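A visit to the Rendari lighting workshop
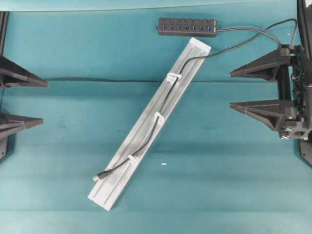 I went to Rendari in December, together with my colleague Karla Salinas, for their yearly open day. We work for a small shop that sells lamps, and for a long time we wanted to know how the shelf lights we order are made. The workshop is in Ayala, behind the old railway station, and the walk from the bus stop took us 8 minutes.

The visit began at 10 in the morning with coffee and a short talk in the canteen. Then we were divided into two groups. Our guide was a retired electrician, who spoke slowly and answered every question, also the silly ones.

First we saw the cutting room. It was very loud and we received ear protection, so I understood only half of the explanation. The second room was quieter. At long benches people solder the connections by hand, and each worker signs a small card which travels with the lamp until the packing. I liked this custom very much.

For me the most interesting part was the test room. Every new model, for example the Dolteo, must stay switched on for 100 hours before it is accepted. The room is kept dark, and it is very warm inside. Karla asked why the older model, Prisenis, is no longer sold. The guide told us that the customers found its light too blue for a kitchen.

Lunch was soup and bread for 5 euros, and it was good. In the afternoon there was a small sale of lamps with scratches. I bought one for my hallway, and Karla bought nothing, but she took many catalogues.

If you want to go next year, please write to them early, because the places for the morning tour are quickly gone. Wear closed shoes. At the door they sent one visitor back to his car to change his sandals.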